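Edgardo Marquez fixes up old office computers and gives them away in Clultstead, and I finally got him to sit down with me (he talks fast, I write slow!).

"People think you need something new to do homework on," he told me. "You don't. You need a screen that lights up and someone patient."

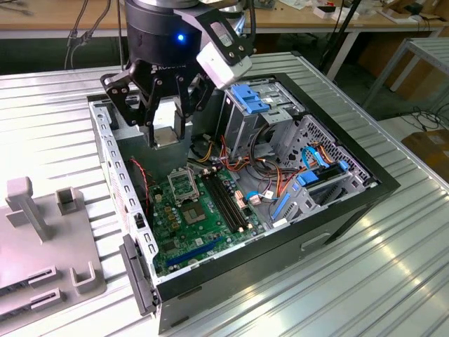
An open desktop tower, with the processor just over the board.

He gave out 94 machines last year, mostly to families on the Kirine side of town, and he still remembers who got the noisy one.

I asked what folks struggle with most. Passwords, he said, and he laughed for a good while.

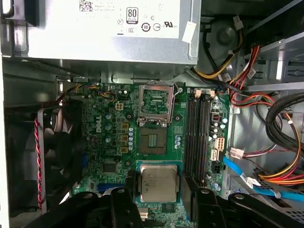 Dragica Perić told me she'd add printers to that list, and that she'd put them first.

Money is tight, of course. A used drive runs him $21, and he pays for plenty of them himself.

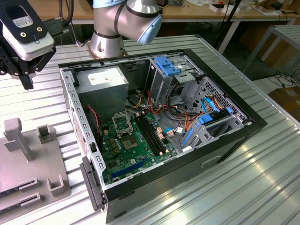
He'd love a bigger room by May, with a proper front desk and a couch for the grandparents, who like to stay and chat.

"My wife wants the garage back," he said. "She's been very nice about it."

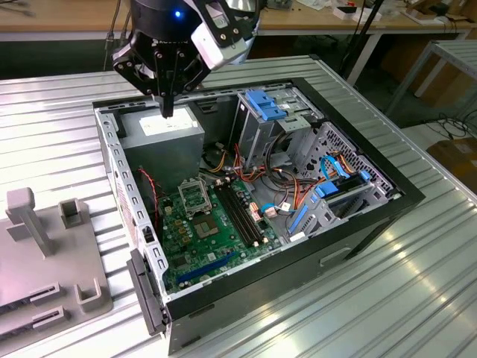
How to donate a computer

Bring it by with the power cord, please. Edgardo has plenty of monitors already.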